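Cerent Planner Forum > Manipulation > Grasping

Transparent objects: planner puts fingers inside the glass

izamudio
Posts: 47

Running Cerent with the stock grasp sampler on a simulated Franka arm. The task is a dresser top with mixed objects, and the target is a drinking glass near the far edge. I want an outside grasp on the wall, from the side. What I get most of the time is the gripper coming down from above and going into the glass.

I ran 100 seeds with object positions fixed. 47 of them picked the inside approach. The planner reports no collision in any of those. The rest were side grasps or timeouts, I haven't split them out yet.

What I have checked so far:

1. Collision mesh for the glass. It is a convex decomposition with the cavity left open, so going inside is legal as far as the checker knows.

2. Approach direction prior. Set to "any". Changing it to "lateral" gives me timeouts, I assume from the submarine model and the wall behind the dresser.

3. Where the fingers end up. Render from seed 3595, taken at the pre-close waypoint:

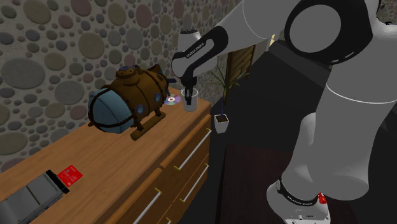

4. Depth input. Ground truth depth from the simulator, so this should not be a perception problem.

Is there a way to mark the cavity as forbidden without closing the mesh? I need it open later for a pouring task.

x_quintero
Maintainer

Your item 4 may not be right. Check which depth buffer you are reading. In the default render pipeline the transparent materials are skipped in the depth pass, so "ground truth" depth goes through the glass and gives you the dresser top or whatever is behind it. If the sampler works from that cloud, it sees almost nothing of the walls.

Print the number of points inside the target's bounding box after cropping. If it is near zero you have your answer.

leobardo_e

I don't agree that it's depth. If the walls were missing from the cloud he would get grasps at random heights or none at all. He is getting a consistent top-down inside approach. That is the sampler scoring antipodal pairs on the mesh and taking rim grasps with one or both fingers in the cavity. I had the same thing with mugs in Varela before we moved over.

Also 100 seeds with fixed positions doesn't tell you much. Jitter the poses.

izamudio

Points in the box after crop: 212 with the plant and the disc in view, and most of those are on the dresser surface. So Ximena is right about the buffer.

But the sampler config has use_mesh: true, so I don't think it reads the cloud at all for known objects. The cloud only goes to the obstacle map. Both of you could be right about different parts.

x_quintero
Maintainer

OK, with use_mesh on, Leobardo is right about the candidates. The depth issue is still a bug in your setup and it will hurt you when you turn mesh mode off. Fix it anyway. In the render settings set depth_include_transparent to true and rebuild the obstacle map.

For the cavity: add a keep-out volume to the object file. It is a separate shape from the collision mesh and you can toggle it per task.

keepout:
 shape: cylinder
 frame: glass
 active_for: [grasp]

With active_for limited to grasp, the pouring task won't see it.

getse_v

Keep-out volumes slow the checker down a lot in cluttered scenes. I would do it in the cost instead: penalize any grasp where a fingertip is inside the convex hull of the object at pre-close. One function, no extra geometry.

leobardo_e

A cost is only a preference. If the side grasps are timing out he will still get the inside grasp, with a worse score. Use the keep-out and raise the planning time.

getse_v

Then he gets a failure and no motion. For some people the rim grasp is fine. We use it on purpose at the Clorville lab for stacking cups.

izamudio

I need the outside of the glass, so hard constraint for me. Tried the keep-out with planning time at 8 s. No inside grasps. 12 seeds still time out, all with the arm trying to get around the submarine. Transparent depth is also on now and the obstacle map looks correct.

Moving the base would probably fix the timeouts but I can't, the layout is shared with the Proren benchmark.

syoon

Try seeding the lateral approach from a different elbow configuration. The default IK seed starts elbow up, and that puts the forearm over the middle of the dresser. Pass two or three seeds and let it pick.

izamudio

Down to 3 timeouts with three IK seeds. Good enough for June. I'll post the object file once I have cleaned it up.

x_quintero
Maintainer

Please open an issue for the transparent depth default too. I think it should be on.

leobardo_e

Off is faster and most scenes have no glass. Leave it and document it.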